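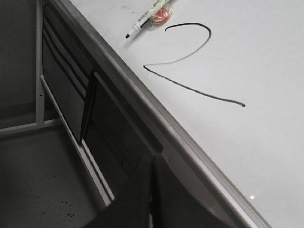
Frequently asked questions about the Boiko Evening School of Handwriting, Tarurport

Our school teaches handwriting to adults who want their letters and numbers to be easy to read. Many students come from countries where the numerals have a different form, and they want to know what is expected here. Take the numeral 2 drawn in black marker on the white surface: it starts with a small hook, goes over a round top, comes down to a sharp corner and finishes with a long straight stroke. We teach this form first. Some students prefer a small loop in place of the corner, and we accept that also.

Who can join the course?
Any person from the age of 17. You do not need to bring samples of your writing, but if you have an old notebook, the teacher will look at it with interest. Left-handed students are welcome in all groups.

How long is one course?
One course continues for two months. The next one begins in September. We meet in the evening, and each lesson has a short pause in the middle, when you should rest your hand and please not look at your telephone.

Who are the teachers?
Marichka Pavliuk teaches the beginners and the numerals. Ostap Didenko teaches joined writing and the group for left-handed students. Both of them answer letters, and they are pleased if the letter is written by hand.

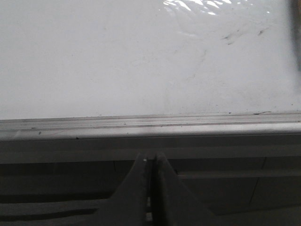
Which pen should I buy?
Please do not buy anything before the first lesson. A pen that is good for your neighbor can be bad for you. In the first lesson you try several pens, thin and thick, and you write the same line with each one. After this most students choose a simple ballpoint. Fountain pens are allowed from the second week. If you use one, bring your own ink and a cloth.

Is it necessary to practice at home?
Yes, a little every day. It is better to write for ten minutes each evening than for two hours before the lesson. Write real things: a shopping list, an address, a note to your family. When you copy the same letter for a full page, the last lines are usually worse than the first.

My sevens look like ones. Can this be corrected?
It is the most frequent complaint. You can put a short bar through the seven, and you can write the one as a simple vertical line without a flag. Choose one style and keep it in every place, also when you fill in forms. 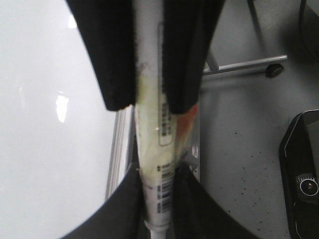

Do you have a place where I can see student work?
We keep more than 700 pages from former students in our library room in Valtthorpe. You may visit it before you register, but write to us first so that we can open the door. The pages cannot be borrowed. Photographs are permitted if the name of the student is covered.

Can I take lessons in Condness?
At this moment only the beginners' course is given in Condness. The group there is small and it fills quickly. For joined writing you must travel to Tarurport.

What happens if I miss a lesson?
You can come to the same lesson in the other group, if there is a free chair. Please inform the office one day before. We do not return money for missed lessons, but in case of long illness we move your place to the next course.

This page was last changed on 25 July 2023.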